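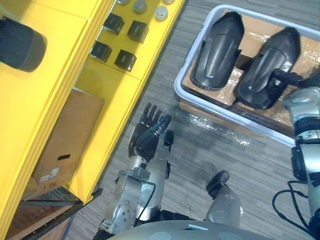
Yellow shelving, and a white plastic bin with two black molded pieces in it.

My mother kept the manual for every appliance she bought in a drawer under the phone. When she moved out of the house in Griseck last April, I went through it and found more than 33 of them, some for things that had been gone for decades. I used to think that drawer was silly. Now I think companies should be made to print manuals again, and to print them properly.

My own washer, a Gosling, came with a folded card and a web address. The address worked for three years. Now it goes to a page selling newer washers. I called the help line and was told to send a photo of the problem, but the problem was a noise.

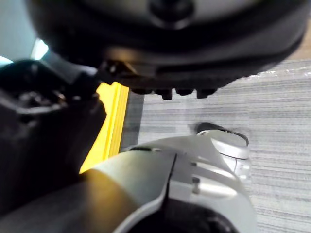 A good manual gives you the names of things. The old ones had a drawing with numbers on it and a list to match, and you could call the parts counter in Stoltville and ask for number 14. Without that you are stuck describing. Try asking over the phone for one of those squat black nubs, four in a short row along the bottom edge of a dark rounded housing, and see how far you get. The person on the other end may know the part well — just not by that description. A word would settle it in a minute.

The usual answer is that paper costs money and most people throw it away. Both are true. A booklet of 100 pages in six languages is a waste, and I don't want that back. I want eight pages in the language of the place where the thing is sold, with the drawing, the parts list and the cleaning steps. On a $300 machine I would pay the extra without noticing.

Ilir Zupan, who fixed our dryer, writes the model number and the belt size inside the door in marker. He started doing it for himself. The manufacturer could do that much, and it wouldn't even need paper.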